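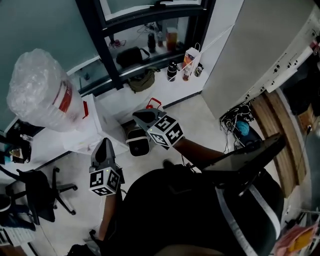
Karabo Mahlangu objects to the very term "utility corner," and has written that a corner is where two walls meet and this is just the stuff that has no other room to go to. The objection is noted in most later write-ups. The term stuck anyway.

Utility corner (also water corner, back room, in Bolgate usage "the narrow")

A utility corner is a small room, or part of one, where a household or small office keeps drinking water, a work surface, closed storage and odds and ends. Usually a table along one wall. Usually a window. Floor space is short and things end up on the sill.

Not the same as a pantry (food) or a laundry room (machines, drain). Overlap is common. Some rooms are all three.

Name

"Utility corner" shows up in rental listings in Bolgate and later Vostitz. Before that people said back room or nothing at all. Sándor Szekeres used "water corner" in a household guide and that version is still heard in Vostitz, mostly from older tenants. "The narrow" is local and refers to the gap left for walking.

Typical contents

Water jug. Large, refillable or swap type. Often left in its plastic wrap until needed, which keeps dust off the neck and the outside. The label band gives the supplier and sometimes a fill date. Jugs stand on a table or on a low stand. A full one is heavy and the table has to be up to it; folding tables are a poor choice, as are glass ones.

Table. Long side to the wall. White or another light color is popular in small rooms as it doesn't make them darker. Takes the jug, cups, mail, whatever is being worked on.

Cabinet. Plain box shape, doors or drawers. Filters, spare bulbs, cleaning cloths, paper. Tags or stickers on the outside are common where more than one person uses it. Color means different things in different homes, there is no standard.

Floor items. Small trash can, bucket, a bag or two. These are the first things to get kicked. Szekeres recommended nothing on the floor at all, and later gave up on it in his second edition and allowed "one container, near the cabinet, not in the path."

Window sill. Treated as a shelf almost everywhere. Small things in a row. Works fine until somebody wants to open the window.

Layout

One-wall layout. Everything on the same side, the opposite wall left bare. Best for long thin rooms. Jug at one end, cabinet at the other or next to it.

L layout. Table on one wall, low storage under the window. More surface, but the inside of the L goes dead and collects boxes.

Loose layout. No plan. By far the most common according to Mahlangu, who thinks it works about as well as the other two if the path is kept open.

Width of the walking path is argued over. Szekeres gave 30 inches and most guides copied him. Plenty of rooms have less. With less than that a person carrying a full jug has to turn sideways, and the jug goes into the cabinet.

Windows

A window is wanted but not required. Dark frames with a center bar are usual in the newer Bunent blocks, older buildings there have white painted ones. Direct sun on a water jug is a problem: algae, and a stale taste. Advice is to keep the jug on the side wall instead of under the glass, or hang a thin curtain. Unopened jugs need shade too. The wrap is clear and does nothing against light.

Sills get cold in winter and damp. Paper and cardboard curl. Plants do allright, depending on which way the room faces.

Water storage

Cool, shaded, off the floor. Away from paint, solvents and strong cleaners, smells can get through the plastic over time. Once opened, a jug in the Magagula guide is to be finished within 14 days, sooner in hot weather. Wipe the neck before fitting a pump or turning it onto a dispenser. Pump tube gets rinsed at every change.

Lifting: bend the knees, one hand under, one on the neck. Two people if the table is high. Rolling a jug across the floor is common and scuffs both.

Clutter

The main complaint about these rooms. They are small, and they get everything that was in the way somewhere else. Mahlangu's piece (dated January 4, 2020, republished that May with a longer section on sills) splits the clutter into things that live there and things that are visiting. Visiting things get a shelf or a box. When the box is full it gets emptied, all of it, before anything new goes in.

Other methods:

Clear the table last. Floor first, then sill, then table. Starting with the table just moves everything to the floor.

Closed doors. A boxy cabinet with doors hides a lot, and some writers call that cheating. Works.

The 60 minute clear-out. Set a timer, stop when it rings even if half done. Popular in Bunent shared flats, where no one will agree to a whole afternoon.

Labels. Useful for the first month or so. After that the contents drift and the labels dont.

Cleaning

Dust the sill weekly. Pull the cabinet out twice a year, there is always something behind it. The ring under the jug comes off with warm water and a little vinegar; do not leave vinegar sitting on a stone sill. Trash can out more often than it looks like it needs, a small room holds the smell.

Window bars and black frames show dust and water spots more than white ones do. Dry cloth first, then damp.

Regional notes

Bolgate: mostly one-wall, mostly rentals. Listings count the room as storage, not as living space.

Vostitz: bigger, often shared between 2 apartments, with a cabinet each. Disputes over the table are old and well known locally.

Bunent: newest. Corner is usually drawn on the plans as a "service niche" and sold without furniture.

Magagula: not really a separate room there. A table in the hallway does the job, and the household guide printed in the town treats the two as the same.

Criticism

Some designers would rather drop the room and give the space to the kitchen. Tenants mostly disagree, at least in the letters printed after Mahlangu's article. One letter pointed out that the water still has to stand someplace. Another wanted the sill made deeper. Szekeres didn't reply to either.

See also

Pantry
Mudroom
Window sill
Water dispenser
Hall table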